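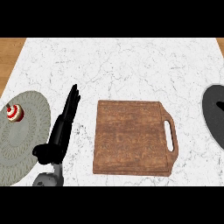 Pullon Household Tasks Working Group
Minutes of the December meeting

Meeting opened at 10:05 am. The chair, the test lead, two members from the simulation side, the retail liaison and the Resside representative attended. One apology was received from purchasing.

1. Previous minutes
Accepted with one correction. Item 6 should have read "wiping down" and not "washing up". No washing up has been tried with water in the sink.

2. Matters arising
The spare wrist housing has arrived and is in the grey cupboard. The Resside agreement is still with their legal people. Chair to follow up again.

3. Counter clearing - simulation results
The test lead reported on the kitchen counter set. The job is to take a small item off a round woven placemat and put it on the cutting board, on a marble counter, without moving the mat or the board. The program ran 4,000 attempts in simulation. Of these, 2,359 finished with the item on the board and nothing else moved.

The meeting talked about the rest. The most common failure was the hand closing too early and tipping the item over. The second was a good pick followed by a release over the bare counter. The simulation members think the release problem is a matter of training and will come right. They were less sure about the tipping.

A member asked whether the heavy veining in the marble makes any difference. The test lead said a plain white counter was tried last month and the results were slightly better, but there were not enough runs to say. To be repeated with the same starting positions.

The red and white striped piece was discussed. It is small and rounded with a thin stem, and the hand tends to go for the stem. Agreed to keep it in the set, as people do leave odd little things on their counters.

4. Counter clearing - real bench
The same job was tried on the real bench 73 times, with 23 clean finishes. The chair asked that both sets of results go in the report side by side. One member felt the bench figure would be read unfairly, as the lighting was changed partway through. Agreed to print it anyway, with a note on the lighting.

The Resside representative said their members would want to know how long it takes. The test lead said a person does it in a couple of seconds and the arm is a good deal slower, even on a clean run. Timings to be included.

5. Shop-floor trial at Plallasport
The retail liaison gave a verbal report. Plallasport would like an arm to put returned shoes back in their boxes and face up the sock wall before opening. Staff there were friendly about it but said the sock wall takes one person ten minutes and gets messed up again by noon.

The boxes went fairly well when the lids were already off. Tissue paper stopped it nearly every time. The sock hooks were not tried, as the arm could not reach the top row from where the floor staff needed it parked.

The store manager asked if it could be left to run overnight. The meeting's answer is no, not at this stage. Someone has to be there to clear a stop.

6. Are machines ready for these chores?
The chair asked for a plain answer to put at the front of the report. After some discussion the following wording was agreed:

"Single jobs with known items on a clear surface can be done some of the time. We would not yet leave a machine alone in a home kitchen or on an open shop floor."

The simulation members wanted "some of the time" changed to "more often than not". This was not supported, given the bench results. Their view is noted here at their request.

7. Kurtuluş
Kurtuluş has offered the use of its café kitchen in the mornings before service. The kitchen has a steel counter and much less room than our bench. The offer was welcomed. Insurance needs to be sorted out first - the chair will ask for the form. Test lead to measure the doorway.

8. Other business
The cutting board handle has an oval hole in it and a member suggested a hanging-up task using that. Left for now.
Whoever borrowed the long power cord is asked to return it.

Actions
Chair: Resside agreement, insurance form for Kurtuluş
Test lead: plain counter repeat, timings, lighting note, doorway
Retail liaison: reply to Plallasport about overnight running
Simulation members: list of tipping failures, sorted by where the hand first touched

Meeting closed at 11:40 am.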